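Unit 6: Sorting Footwear into Open Bins
Home and Workplace Organization, handout for the May session
Notes by Xiomara Escobedo

Shoes are my favorite thing to teach with! Everybody owns them, they come in pairs, and they never stack the way you want. Slides are the best of the lot for a first sorting exercise, so we spend this whole session on them.

Words we'll use
Pair: left and right of the same style and size, kept together.
Stray: a shoe whose mate hasn't turned up yet.
Footprint: the floor area one pair takes up in a bin.

Before you start, clear the tabletop in front of your bin. Pick a bin with a flat floor and sides you can wipe down. Vented sides are lovely for footwear, and a thick rim is much kinder to your hands when you carry a full load.

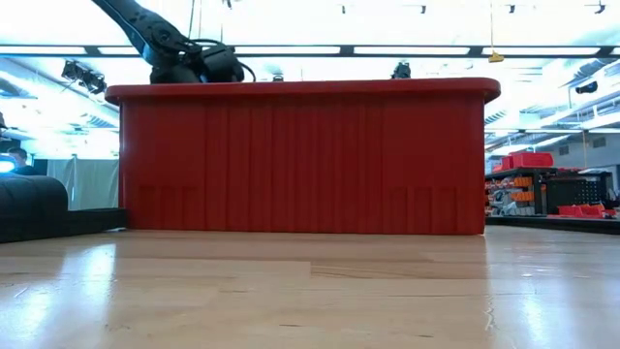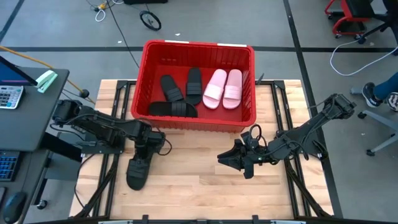
Druvormont Department of Home and Workplace Studies

Look at the pink slides in the second picture: side by side, toes to the far wall, straps toward you. You can read that pair at a glance. The black ones lie at different angles, and one is sideways across the front, so matching them up takes a second look.

Try it yourself
Start with 12 slides, mixed. Match the pairs on the table first, then load them toes to the back. Now tip them out and do it again with one shoe of each pair turned heel to toe. Which way leaves more floor showing? (I love this part, people get really competitive.)

Write down both layouts and bring your sketch to Rochelle Tillman's lab, where we move on to boots.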